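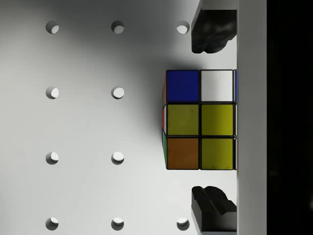
Week 4 handout: comparing grippers in simulation before you book the arm

Module page, last changed November 11, 2018

You will compare two grippers on the same task, first in the simulator and then on the real arm in the Purngate lab. The grippers are the Tokberg parallel type, with two rigid fingers, and the Radside, which has soft pads. Both models are already in the course folder. Use the Jakab controller for both and leave its gains alone, or your results can't be set against anyone else's.

The task

Pick up a Rubik's cube from a pegboard, lift it, and put it down again in the same place. The cube is 56 mm across in our model and the real ones in the lab measure 57 mm. Work out what that does to your closing width before you move to the hardware — last year's groups lost a good deal of lab time to it.

The view from above

Set the simulated camera to look straight down. The holes in the board run in even rows and columns, so you can judge the cube's position and turn against them. A top view is poor for height. With the black fingers on either side of the cube you can see the gap between each finger and the cube, but you can't tell how far down the fingers reach. Read the height from the log.

Also watch for the gripper body hiding part of the cube. If your pose estimate uses the coloured stickers, it has to cope with a column that is only partly visible. Shadows on a white board can upset a simple threshold as well, so test yours with the light moved.

What to record

Finger width at first contact, left and right
Cube turn before and after the lift, in degrees
Whether the cube slipped, and at what point
Controller settings, copied from the log

Run 380 trials per gripper using the script provided. Keep the failed ones. A trial where the fingers close early and miss still counts, and should be marked as a miss — don't delete it and run another.

Hand in the log files and two pages of notes. The October reading on contact models covers the friction terms you will need.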